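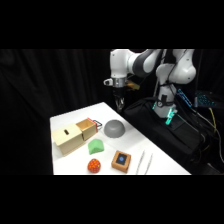 Section 4 covers recording: how to collect the demonstrations that a Posulix policy is trained on, from laying out the table to closing the session. It assumes the arm is mounted, the side camera is calibrated and the gripper has passed the finger check in Section 3. A table for mixed-task recording should carry objects that call for different motions. A drawer that slides, a bowl turned upside down, a block with a button on top, a soft toy and a pair of tweezers laid side by side each need their own approach, and one layout can serve several tasks. Leave open table between the objects and the point where the fingers hover at the start of an episode.

## 4.1 Terms used in this section

**Episode.** One attempt at one task, from the start pose to the stop command.

**Layout.** The position of every object on the table at the start of an episode.

**Set.** All episodes recorded for one task under one task name.

## 4.2 Prepare the table

1. Clear anything from the table that is not listed on the task sheet.
2. Place the large items first. Drawers and boxes go toward the edges, where the forearm will not pass over them on every move.
3. Place the small items. Keep at least 2 inches between any object and its neighbor. The fingers need this gap to close without touching a second object.
4. Open or close drawers to the state given on the task sheet. "Partly open" is a valid state and must be written down as such.
5. Move the arm to the start pose and look at the live camera view. Every object named in the task must be visible.

> **Note:** Use a plain, dark backdrop if the room behind the table changes during the day. A set recorded with people walking past in half of the episodes is hard to use later.

> **Caution:** Route cables behind the base and away from the shoulder joint. A cable caught in the joint will trip the force limit and may damage the connector.

## 4.3 Record an episode

1. In the Brilness console, select **New set** or open an existing one.
2. Enter the instruction in plain words, for example "close the drawer" or "press the button on the block." Use the same wording for every episode in the set.
3. Check that the console shows **Ready** for the arm, the gripper and the camera.
4. Press **Record** and wait for the tone before moving the lead handle.
5. Carry out the task at a steady pace. Don't stop in mid-air to think. If you need to plan the motion, plan it before you press **Record**.
6. When the task is done, open the gripper, raise it clear of the objects and press **Stop**.
7. Mark the episode **Success**, **Failure** or **Discard**.

Episodes longer than 52 seconds are split into two files by the console. Both files have to be kept or discarded together.

A failure is worth keeping when the motion was reasonable and the object slipped or tipped. Discard an episode when the operator was interrupted, when the wrong object was picked up, or when a hand entered the camera view.

> **Caution:** Keep your hands off the table while the console shows **Recording** or **Returning**. The arm returns to the start pose on its own after each episode. Press the red stop button before reaching in to pick up a fallen object.

## 4.4 Change the layout

Change the layout after every 20 episodes. Small changes are enough in most cases:

- Shift each object by a hand's width or less.
- Turn long objects, such as tweezers, to a new angle.
- Swap two objects that are not part of the task.

Save a still of the new layout with **Capture layout** before you continue. The console stores it alongside the set.

Do not move the camera or the table to get variety. Either change requires a new calibration, and the episodes recorded afterward belong in a new set.

## 4.5 How many episodes to record

For a single task with one rigid object, plan on 225 successful episodes. Tasks with thin or shiny objects usually need more, and it is best to train once on the first set before deciding. Section 6 explains how to read the training report.

## 4.6 Close the session

1. Press **End session** and wait for the file check to finish.
2. Review any episode flagged with a dropped-signal warning. Replay it, then keep or discard it.
3. Copy the set to the storage location chosen during installation.
4. Park the arm and switch off gripper power. Leave the controller on until the copy is complete.

If the file check stops before it reaches the last episode, restart the console and run **Check files** from the **Sets** menu. Recorded episodes are not lost when the console restarts.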